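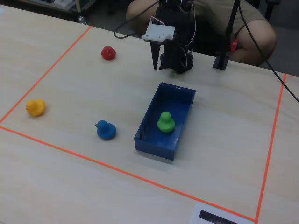 *Three ducks out, one duck in. Tidying, as machines understand it.*

Every December readers ask whether they can hand the toy pickup to a robot yet. My answer last June was no. It has since been promoted to "sort of, if you own a table and very few toys." Some tips for anybody tempted.

## Before you let a machine near the mess

- **Tape off the job.** Bright tape on a pale tabletop gives you a border you can both argue about. Ducks inside the line are the robot's problem. Ducks under the couch are still yours, and so is whatever else is under there.
- **Use a shallow bin with no lid.** My lidded Dovar tub is a fine tub, and I wouldn't ask a gripper to open it. I can barely open it.
- **Pick toys that differ in color.** Red, yellow, blue and green are easy to tell apart, for you as well, when you're working out which one got left behind.
- **Watch the cable.** A wire draped across the bin is one more thing to snag. Clip it up with the same Prustidix hooks you bought for the Christmas lights and never put up.
- **Start with one toy.** Resist the urge to tip out the whole basket to see what it can do.
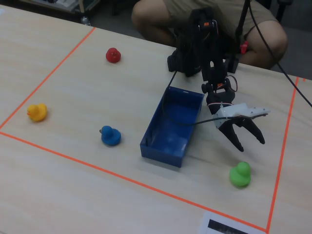

## What it's good for, so far

Small, squashy things that stand up by themselves. A rubber duck is close to the ideal employee's first assignment: it's light, it forgives a clumsy pinch, and it doesn't have sleeves. Socks have the personality of soup. Leave those for spring, some spring.

Dishes are a no from me. I own a Pirzada gravy boat that has survived 61 Thanksgivings in two families, and it isn't going to meet a servo this year.

On the shop floor the news is better. Sorting 500 identical brackets into a tray is dull, repeatable work and suits an arm nicely. A kitchen drawer holds almost 81 objects, none identical, one of them sticky.

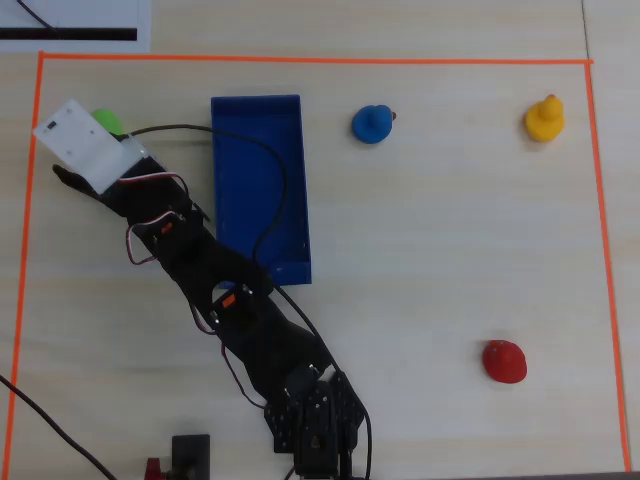 So I'm keeping my own system for now, the one I learned growing up in Arnstead: bin in the middle of the rug, timer on the stove, everybody under four feet tall throws. It's loud and the aim is poor. Wipe the bin out with warm soapy water afterward and let it dry upside down.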